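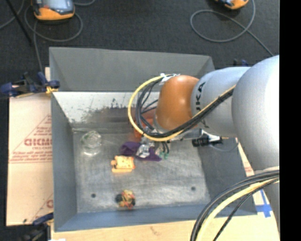

A reader wrote in after the February page to say that rolling clothes had done nothing for her except make wrinkled shirts, and could we please stop telling people to do it. Fair enough. Rolling works for knits, jeans and pajamas. It does not work for a woven cotton shirt with a collar, and the earlier page should have said so.

The rest of her letter asked for packing and travel laundry tips that can be done at home the night before with things already in the house. These are the ones we use.

Before you pack

Check the suitcase first. Run the zipper all the way around twice while the case is empty. If it sticks, rub a plain white candle or a dry bar of soap along the teeth and work the pull back and forth. Wipe off the extra with a dry cloth so it doesn't get on your clothes.

If the case smells musty, open it in a dry room for a full day with a shallow dish of baking soda inside. Vacuum the lining afterward, including the pockets. Crumbs collect under the elastic.

Squeaky wheels are usually hair. Turn the case over, pull out what you can with tweezers, and snip the rest with small scissors. A drop of light oil on each axle is plenty. Let it sit on newspaper overnight or you will have spots on the carpet.

Weigh the case at home. Stand on the bathroom scale holding it, then stand on the scale without it, and subtract. Leave a few pounds for what you bring back.

Folding

Fold collared shirts around a piece of cardboard. Button the top button and every second one below that. Lay the shirt face down, put the cardboard between the shoulders, fold in the sides and sleeves, then bring the tail up. Stack them with the collars at alternate ends so the pile stays level.

Dress pants go in first, with the legs hanging out over the side of the case. Pack everything else on top, then fold the legs back over the pile. You get a soft bend in place of a hard crease.

Dry cleaner bags are worth saving for this. One between each layer keeps things sliding. Keep them away from small children and pets.

Shoes go along the hinge side, soles against the wall of the case, each one in an old sock or a shower cap. Socks and belts go inside the shoes.

Bottles

Take the cap off, put a square of plastic wrap over the opening, and screw the cap back on. Squeeze a little air out of soft bottles before closing them. Then put them all in one zip bag, standing up if the case allows it.

Solid soap needs to dry before it goes back in its tin. If there's no time, wrap it in a washcloth and put the washcloth in a bag. The washcloth will need rinsing that evening.

We tried the Flidow travel bottles and the Rendeck ones on the same trip. The Flidow caps are easier to open with wet hands. The Rendeck bottles have a wider neck and take conditioner without a funnel. Neither leaked with the plastic wrap on. We didn't test them without it.

Washing on the road

A flat rubber disk covers almost any sink drain. It weighs nothing, and hotel plugs are often missing.

Use less detergent than you think. Half a teaspoon of powder does two shirts or a few pairs of socks. Soak for ten minutes, squeeze, rinse until the water runs clear.

To dry things faster, lay the wet item flat on a dry bath towel, roll the two up together, and press down on the roll with your knees. Hang the item up after that. Thin socks done this way before dinner can usually be worn at 7 the next morning. Jeans can't.

Bring a clothesline and four clothespins. The braided kind from Halonen holds socks without pins, but heavier things pull out of it. Don't tie it to a lamp or a sprinkler head.

Coming home

Unpack next to the washing machine. Shake out each piece and look along the seams of the case with a flashlight before it goes back in the closet.

Pack a small kit now for the next trip: spare buttons, two safety pins, thread, a stain stick, one folded laundry bag. Ours lives in the inside pocket and never comes out except to be refilled.

Comments on the February page are still open. The Wukwood page on cleaning canvas bags and backpacks is next, and questions about mildew on straps should go there.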